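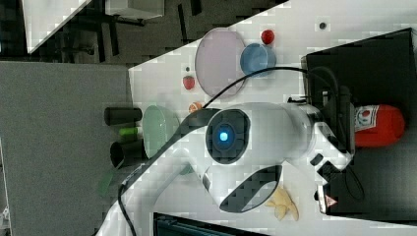

Tips for Getting a Tabletop Robot to Clear the Dishes

If you've been on the fence about the Wandik table-clearing kit, I've spent most of July with one and I am still excited every time it powers up. I usually write about drawer dividers and getting burnt rice off the bottom of a pot, so consider this my usual tips page with a longer power cord.

The kit gets you an arm, a two-finger gripper, the mounting hardware and the Skarier software that runs it. You teach it by guiding it through a job over and over, and then it tries the job by itself. I paid 1287 dollars with the clamp set and the longer cable included (the base kit is 930, and I'd skip it, the short cable drove me up the wall in one afternoon).

Set up the table first

Pick a plain, light table with a matte top. Mine did badly on a patterned cloth and perked right up on bare white. Wipe it down before every session, and wipe the finger pads too! A damp microfiber cloth does it. Grease on the pads makes plates slide, and you'll blame the software for an hour.

Leave a hand's width of bare table at the edge. The arm is good at pushing things and has no feelings at all about where the table stops.

Start with play dishes

Please don't begin with your good bowls. A set of children's plastic plates, bowls and cups costs next to nothing, bounces, and comes in flat soft colors that are easy to tell apart. Toy fruit is wonderful practice too, with all those odd little shapes. Strawberries are my favorite because they roll just enough to be interesting.

Spread everything out with space between pieces for the first few days. Once the arm is picking well, start crowding things together, and tip a cup on its side now and then. Real tables after dinner are a mess, and it needs to see some mess. 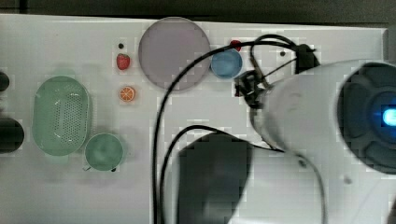 Practice layout with a plate, a bowl, a green basket and toy fruit.

Easiest to hardest, in my kitchen

Cups were the quickest win, especially anything with a rim the fingers can straddle. Bowls came next. Flat plates are the tough one, and I nearly gave up on them until I tried letting one hang a bit over the edge of a folded towel. Suddenly there was something to get hold of! Baskets and colanders with a proper rim are a joy.

Small round things need patience. Go slow on the speed dial, come straight down from above, and close gently. I keep the grip setting on the low side for everything and only nudge it up for heavier pieces.

Mind the cables

Give the cables a loose loop with enough slack for the arm's full reach, then move the arm by hand through its widest swing before you turn anything on. If a cable drags over the dishes, it will knock the light ones around and you'll have a practice run full of little accidents. Hook-and-loop ties beat plastic zip ties, as you'll be redoing them constantly.

How much practice it takes

The manual suggests 200 guided runs for a simple job like cup-into-basket. I needed more than that — over 1000 by the time plates were going well — but I did them in short batches after breakfast and it was oddly relaxing. Change the layout every few runs. I got lazy and left the basket in one spot for a whole week, and the arm learned the spot instead of the basket.

What I'd change

The Farnen clamps mark soft wood, so put a scrap of cork underneath. The fan is louder than my fridge. And the finger pads wear; I've switched to the Espinoza replacements, which are a bit grippier and rinse clean under the tap. Take them off the gripper first, and let them dry overnight before they go back on.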